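How to Clean and Wax a Wooden Cabinet the Slow, Easy Way

If you've got a wooden cabinet that has been standing in the same spot for years, quietly collecting kitchen steam, fingerprints and the dust that floats over from the dryer, you may think it needs to be stripped and refinished. Most of the time it doesn't! A good cleaning and a thin coat of wax will do more than you'd believe, and you can get through it in an afternoon with the radio on. I've done ours every December since we moved to Trukia (it's my way of getting out of the holiday baking) and I still enjoy it.

This page is for pieces with a clear finish that is mostly sound. If yours is flaking off in sheets, or if it's painted and you think the paint might be very old, stop here and get some advice from a person who can look at it.

What you'll need

A soft brush, or a vacuum with a brush attachment
3 cotton cloths (old T-shirts are perfect, seams cut off)
2 small buckets
Mild dish soap
Cotton swabs and an old toothbrush
Clear paste wax
A screwdriver that fits your hinges
Masking tape and a pencil

I use the Amano paste wax because the hardware store in Troltidero carries it and I like the smell. Any clear furniture wax is fine. Please do skip the spray polishes, though, at least for this job, as they leave a film that the wax doesn't care to stick to.

Step 1. Empty it out and look it over

Take everything out, including the shelf paper, and including that one drawer or corner you've been avoiding. Then get down on the floor and look up. I mean it, put a cushion under your knees and really look, because we all clean a cabinet from standing height and the low parts get nothing but the mop. The grime along the bottom of the doors is usually the worst on the whole piece, and you want to know about it before you mix your soap and not after.
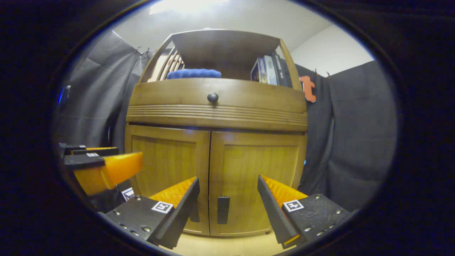
Step 2. Dust before you get anything wet

Brush from the top down, and go into the corners and along every bit of trim. Dust plus water makes a gray paste that settles in the grain, and then you'll be at it with a toothpick until suppertime (ask me how I know). Do the back too if you can move the cabinet without help. If you can't, leave it be until somebody strong comes to visit.

Step 3. Wash a little at a time

Put 500 milliliters of lukewarm water in one bucket with a small squirt of soap, and plain water in the other. Dip a cloth in the soapy one and wring it until it hardly drips at all. You want damp, never wet. Try it first on the inside of a door. If color comes off on your cloth, or the finish goes cloudy or sticky, quit there.

If all is well, clean a patch as big as a dinner plate, go over it with the rinse cloth, and dry it right away with the third. Then move along to the next patch. Change your water when it looks like tea. Use the toothbrush, very gently, where fingers have been grabbing the doors all these years.

Step 4. Tighten the hinges

While things are drying, snug up the screws. If you take a door off, write its place on a piece of tape and stick it on the inside edge. Doors that look like twins rarely hang like twins. Let the whole piece dry overnight with the doors open.

Step 5. Wax thin, buff long

Rub the wax on with the grain, so thin that you wonder whether you've put on any. Wait as long as the can tells you, then buff with a clean cloth until your hand slides. Should you get streaks, you've used too much, and more buffing usually takes care of it.

My notebook says the can of wax and a new brush cost me 1,106 in the local money last time, and there's still plenty in the can. Keep the lid on tight and it will wait for you until next year.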